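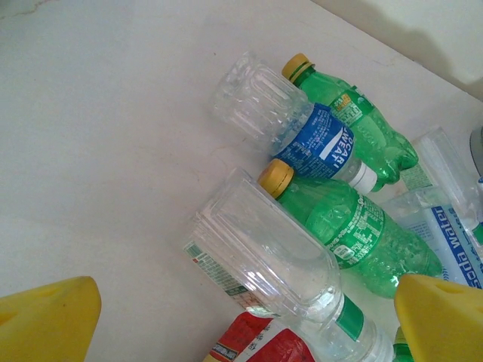

Dean Fairclough came back to Penstead in November, two days after his father's funeral, to clear out the house on Mill Road. He had given himself a week. His sister had already taken the china and the good lamp and left the rest to him. On the first evening he ate a sandwich standing up and looked at the plastic drink bottles lying on their sides on the pale tabletop, eight of them, and then at the thin dark crack that ran across one corner. He remembered that crack. He had dropped a flatiron there when he was 7, and his father had run a thumb along it and gone back to his newspaper.

He started in the bedroom. There were 30 shirts, most of them white, and a shoebox of bus tickets from the Histbridge line held together with rubber bands. At the bottom of the closet he found an envelope with $160 in it and a note that said "Janssen, for the roof."

The roof had been fixed years ago. Dean called his sister.

"Who's Janssen?" he asked.

"The man from Namside. With the ladder."

"Did Dad ever pay him?"

She thought about it. "They stopped talking. I figured it was over the fence."

In the morning he drove to Namside with the envelope on the passenger seat. Janssen was old now and came to the door in his socks. He read the note twice, counted out $50, and handed the rest back.

"He paid me some of it at the time," he said. "Did he tell you that?"

"No."

"Well, he did."

He asked if Dean wanted coffee. Dean said he had the kitchen to do yet, and then he wiped his shoes and went in.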